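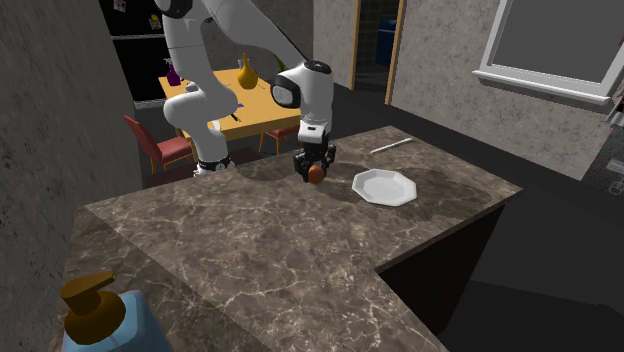 January 30, 2021

This post records an evaluation of Cludura, a subscription service that supplies simulated kitchens for testing robot manipulation software. The evaluation was carried out over four weeks on a personal license, paid for in full, and no consideration was received from the vendor. The views expressed are those of the author alone.

**Scope of the service**

Cludura provides a library of furnished rooms, a task editor and a scoring tool. The subscriber selects a room, places an arm in it, defines a task and submits a control policy. The service then runs the policy a stated number of times, with small changes to the starting layout, and returns a report with still views and a log for each run.

Two plans are offered. The smaller plan, named Usel, allows 100 runs per day and gives access to the basic rooms. The larger plan, named Alla, allows 700 runs per day and includes the task editor. The evaluation used Alla throughout, as the editor was required for the tasks described below. Readers who intend only to run the ready-made tasks will find Usel sufficient.

**Setup**

Installation of the client took one evening. The written instructions are accurate for the most part, although the section on license keys still refers to a menu that was removed in the July release. A request for clarification was submitted through the support form and was answered on the next working day.

The room selected was an L-shaped kitchen with a marble counter, a sink and a dining area on the far side. The task was a short one: grasp a small rounded object, lift it, carry it to a white octagonal plate and release it there. The task is simple to state and has proved a fair test of a policy in past work. A rounded object will roll if it is released too high, and the raised rim of the plate leaves a limited area in which to place it.

**Conduct of the runs**

A total of 413 runs was completed, divided among three versions of the same policy. The first version was trained on a bare table with no other objects present. It performed poorly in the furnished kitchen, most often by closing the gripper before the fingers were level with the object. The second and third versions were trained on rooms from the Cludura library, and both showed a clear improvement at the grasping stage.

The release stage remained the weaker part. In a number of runs the object was carried to the plate correctly and then let go above the rim. The report tool was of real use in this respect - each log gives the height of the gripper at the moment of release, and the fault could be traced to a single setting in the policy within some 40 minutes.

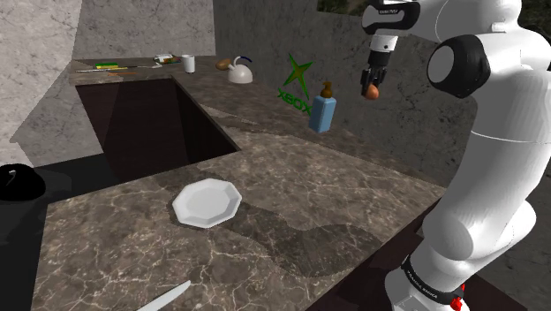 *The arm with the object in its grip, seen with the sink beyond the plate. The plate is on the near part of the counter.*

**Quality of the rooms**

The kitchens are well furnished. Small items are placed along the counters and on the tables, and these provide a suitable level of clutter for a vision-based policy. The stone surfaces have visible veining, and a policy that depends on a plain background will be exposed quickly.

Certain limits should be noted. Wall textures are applied without much care in places, and the Xbox logo on the back wall of this kitchen sits at a slant. Shadows on the dark counter can be heavy, which affected the second version of the policy more than the third. Liquids are not supported, so a task that involves pouring must be tested elsewhere.

**The Ông add-on**

Subscribers to Alla may also purchase Ông, an add-on that permits two arms to share one room. It was tried for a single weekend. The arms were kept apart correctly by the collision check, but the run time nearly doubled and the report tool combined both logs in one file. The add-on cannot be recommended in its present form to a subscriber working alone.

**Recommendation**

The Alla plan is recommended for individuals and small groups who have a working policy and need a varied set of rooms in which to test it. It is less suitable for a newcomer, as the documentation assumes a knowledge of control software that it does not supply.

The subscription has been renewed for a further quarter. The next set of runs will use the same kitchen and the third version of the policy, with the release height corrected and the plate moved closer to the sink.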